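FOR IMMEDIATE RELEASE
14/07/2023

Monlow Press to Publish "Haruna," a New Four-Part Fantasy Comic by Lowri Parry and Graziella Galli

Monlow Press announced today that it will publish "Haruna," a fantasy comic series in 4 issues written by Lowri Parry and drawn by Graziella Galli. Colors are by Bushra Kakakhel, with lettering by Alun Probert.

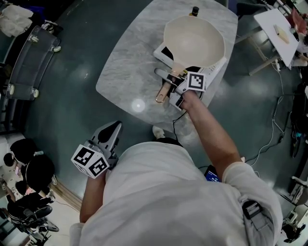
The series is set in Skesa, a harbor city where every citizen owes one memory a year to the crown. When the ferry pilot Haruna refuses to pay, she is sent across the salt flats to find the archive where the memories are kept.

"Graziella and I have been building Skesa since our first short story together," said Parry. "The city has grown a good deal since then, and so has the trouble Haruna gets into."

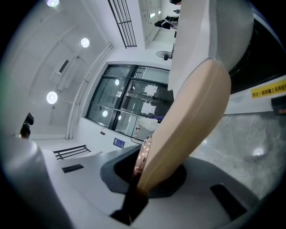
Gripper finger and housing, close view.

Issue 1 will contain 50 pages, including a backup story set 2 generations before the main events. A variant cover by Milagros Ñahui will be limited to 1,893 copies, matching the year in which the story's old calendar ends.
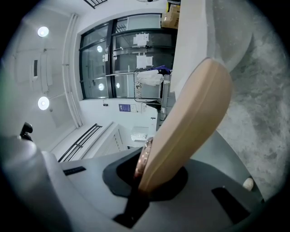
Parry and Galli previously worked together on "Kevus," a graphic novel whose paperback edition was released by Monlow Press in May.

"Readers of 'Kevus' wrote to us asking for a longer story from this team," said Ñahui, who also serves as the publisher's art director. "We are very pleased to bring it to them."

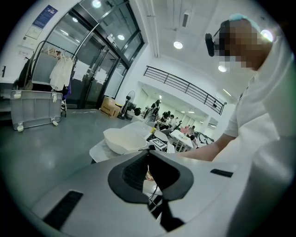 Retailers may order all issues and the variant cover through their usual distributor. Review copies of the first issue are available to members of the press on request from the Monlow Press publicity office.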